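Keeping a fruit plate going through autumn

I've kept fruit out on the kitchen table for years, and for most of those years I was doing it badly. I used a deep bowl – a lovely heavy thing from the Koltetti shop – and every week I'd dig down and find something soft and furry at the bottom. What a waste! Since May I've used a flat oval plate instead and I throw away far less.

The main thing is one layer only. If you can see every piece, you eat every piece, or at least you spot the one that's turning before it spoils the one next to it. I turn everything over when I wipe the table down, which takes no time at all, and anything with a soft patch gets used that evening.

I put tomatoes on the plate too. My mother always kept hers in the fridge and they tasted of nothing much, poor things. Leave them out and they stay sweet, but handle them gently and lift them by the sides (pressing on the top near the stalk is how you bruise them). Big citrus goes at the back, small things at the front where little hands and hungry grown-ups can reach.

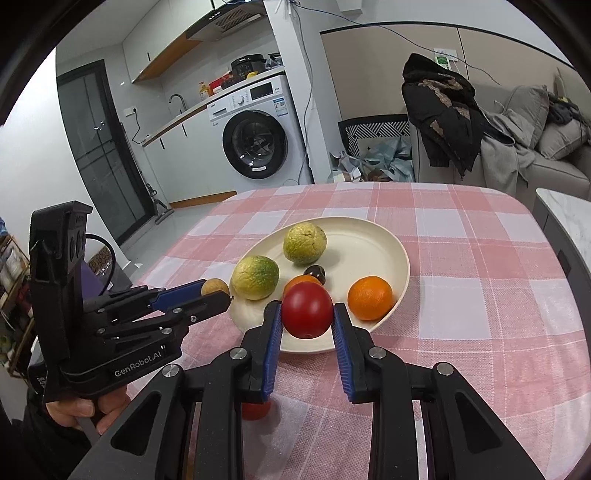
Does blotchy skin on citrus mean the fruit has gone off?

Marks on the peel are mostly just marks, so go by weight and feel. A heavy fruit that's firm all over is normally fine and juicy inside. If it's very light for its size, or squashy at one end, cut it open and have a look before you plan a pudding round it.

Now, bananas. Keep them away from the rest unless you want everything ripe by Thursday! Mine hang on a hook by the back door. If I've got a hard pear or avocado I'll pop it in a paper bag with one overnight and check in the morning.

Washing: I only wash what I'm about to eat. Damp fruit goes mouldy quicker, and I learnt that with a whole punnet of plums from Hernent market. If something does come home wet, dry it with a clean tea towel first.

The tablecloth needs looking after as well. Tomato juice on cotton wants cold water straight away, then a dab of washing-up liquid, left for 10 minutes and rinsed from the back. Don't use hot water until the mark has gone. For old orange stains I soak the cloth overnight and hang it out in the sun if there is any.

Next time I'll do onions and potatoes, and why mine live in separate baskets.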